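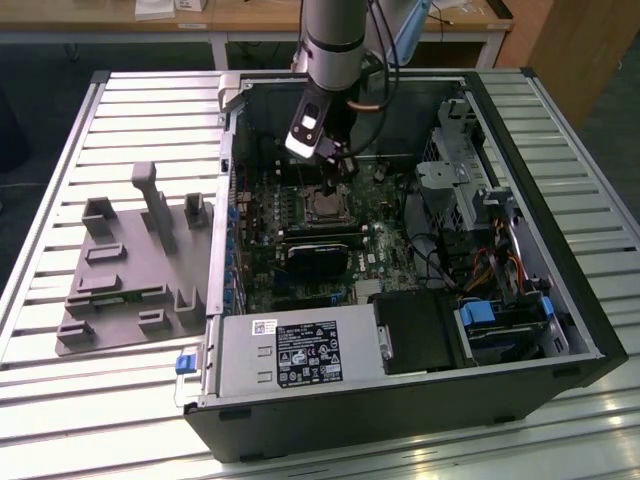

Begoñe Paredes

Slide 1. Say hi, thank the Bergeron folks for the room. I work on the planning side of Flokico, which is our software for getting an arm to do fiddly jobs inside a PC case. I love this problem and will talk too fast -- slow down!

Slide 2. Why a desktop tower? Walls on every side, a drive cage sticking up, cables that move when you brush them. The planner treats the case as a fixed mesh and the cables as a fat "keep out" cloud. Crude, but it got our plan time down to about 16 milliseconds, and that changed everything. You can replan while the arm is moving!

Slide 3. Perception. Two views, and they disagree all the time. Let people look at this one for a bit before talking.
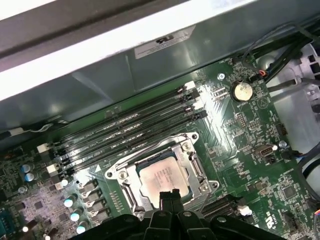
Wrist view: memory slots, CPU socket, gripper fingers at the bottom.

Point at the socket frame. Shiny metal, hard edges, and depth goes to mush on it. So we fit the pose from the color picture and use depth only for the big flat stuff. Briltemen (our labeling tool) has 2907 hand-marked socket corners now. Mention Wostdale, who lent us six old machines.

Slide 4. Control. Free-space motion is position control, plain and boring. Close to the board we switch to a force-limited mode, and the switch itself was the nasty bug -- the old controller kept its integral term across the handoff. Show the plot. Pause for the groan.
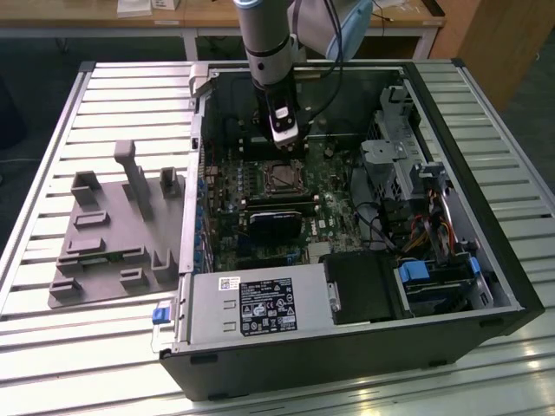
Side view, gripper over the CPU socket.

Slide 5. Tooling. Every run writes one log with plan, both cameras and joint torques on the same clock. Replay it at your desk, change the planner, see where the paths split. If time is short, skip the demo and keep this part.

Questions. Someone will ask about learned policies: yes, we're trying one in December, same logs.

Contact: Begoñe Paredes, Flokico | © 2018 | Back to top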